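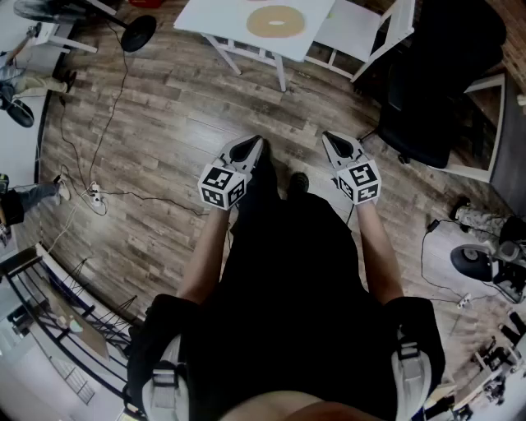 Upstairs with a gripper in each hand and the pack on my back.

May, second evening with the Drisomton kit

Well, I have had it on my shoulders for most of the day and I think I like it. Hashini did up the straps for me this morning and fussed over them like a mother on the first day of school, bless her, and after that I hardly noticed them. The grippers I noticed rather more! My wrists are telling me all about it as I write. Still, the jaws close very sweetly, and I was quite fond of the woven ball by teatime.

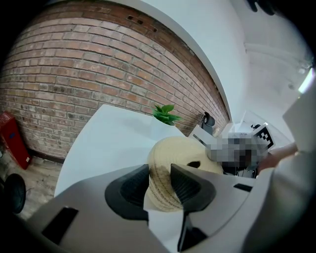 What I shall tell Melahat

She wants a plain yes or no on whether we keep the kit past the 9 days' trial, and of course I can't manage either in fewer than 200 words. The handles are comfortable, the marker cubes stay put, and I logged 107 goes before supper – far more than I ever managed with the Riletti.
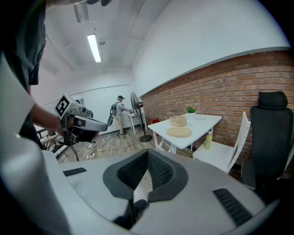
My grumbles are small ones. The cables want tidying, and the booklet gives six pages to charging and hardly a line to picking anything up. I shall ring Drisomton tomorrow and ask if they do a shorter strap, then try the left hand alone.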